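Hot room classes after knee trouble, anyone?

Forum: Group Classes and Studios

matbag_mo
I've been going to the 6 a.m. power flow at the Jambridge studio since spring and I like it, but they're moving that slot to the heated room. I had a knee scope last year and my PT cleared me for regular classes. We never talked about heat. Has anyone here gone from a regular room to a heated one after a knee problem? Did it bother you? The other choice is the Listosis app at home, and I'm bad at working out at home.
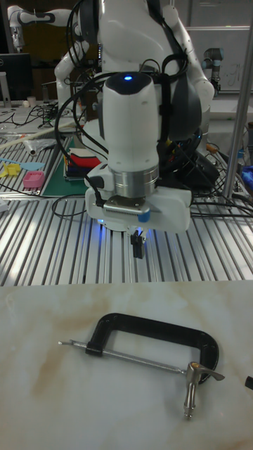
Jambridge, July

The schedule for the new season is up on the door now, so I can add details. Heated power flow is 6 a.m., 60 minutes. The regular room keeps the 9 a.m. and the noon, and I can't make either one with my job. A ten-class card is the same price for both rooms.

slowsquat
I did this two years ago, different studio. The heat itself was fine. What got me was that I felt looser than I was and went too deep in pigeon and hero. Knee was puffy for a week. Take the short version of everything for the first month and you'll probably be OK.

tr_hillside
Disagree that it's fine. Ask the PT first. You're paying them anyway. I don't see the point of getting opinions from us on a joint that's been operated on.

matbag_mo
I have a call in to the PT. I still want to hear from people who have done it.

slowsquat
I didn't say skip the PT. I said what happened to me.

Oh_Kay_Runs
I go to Oh on the east side, the place with the one-word name. They keep the warm room lower than most and the teachers leave you alone if you sit out the lunges. It's a longer drive from Jambridge, but they have a 5:45. Bring your own mat towel, the rental ones slide.

matbag_mo
What do they charge for a drop-in?

Oh_Kay_Runs
Not sure anymore, I'm on the monthly. The first class was free when I joined. Call them.
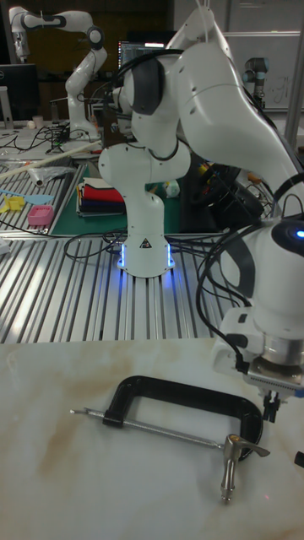 tr_hillside
One more thing on the heat. Drink before class, not only during. I used to bring a 600 ml bottle and finish it by the standing series, and then I had a headache all day. Now I carry 1000 and drink a good part of it before I leave the house.

pnwplank
That much water right before twists would make me sick. I have 2 glasses when I get up and then sips. Everybody is different on this.

tr_hillside
I said before I leave the house. I have a half hour drive.

pnwplank
OK, missed that. Back to the original question, I would try Listosis for a few weeks before giving up on it. The 20 minute knee-friendly series is decent and you can do it on carpet. The long classes are mostly talking.

slowsquat
Carpet is bad for balance poses though. I'd put a thin mat over it at least.

matbag_mo
PT called back. She's OK with heat as long as I stay out of hero pose and stop if there's swelling the next day. She wants me to do my step-downs before class. I'm going to try one heated class on a single ticket before I buy a card, and I'll call Oh about their 5:45.

Oh_Kay_Runs
Good plan. If you end up at Oh, there's a Salinach lot behind the building and parking is free before 8.

tr_hillside
Glad you asked her. Let us know how the knee is the day after.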